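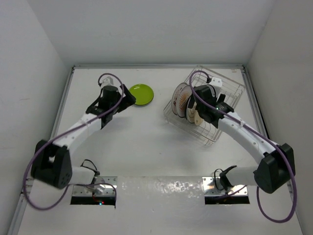

Most of what goes wrong in a kitchen cell goes wrong at the rack, according to Steinarsdóttir, the catering firm that ran the first trial of the Terent bench kit. Plates differ in rim and thickness, the firm said, and its staff wanted a machine that could be taught a new one within a shift.

Terent has now opened orders for the kit, which is sold by Fatico. It consists of two arms on bolted metal mounting plates, a gripper for each arm, and the Sokier control software. The arms are set side by side at the front of the bench and share one work area, so that either can reach a plate or a dish rack placed between them.

The kit runs from a 24 volt supply. Sokier stores up to 318 taught movements, and each can be edited without teaching it again from the start. The trial covered roughly 1,000 plate transfers using 11 patterns of tableware. Results are set out in a test note - available from Fatico on request - together with the settings used for each pattern.

Orders placed before October include one set of spare gripper fingers. Cables are supplied fitted. The bench and enclosure are not part of the kit and may be ordered separately.

Drawings and price lists can be had from the Fatico sales desk.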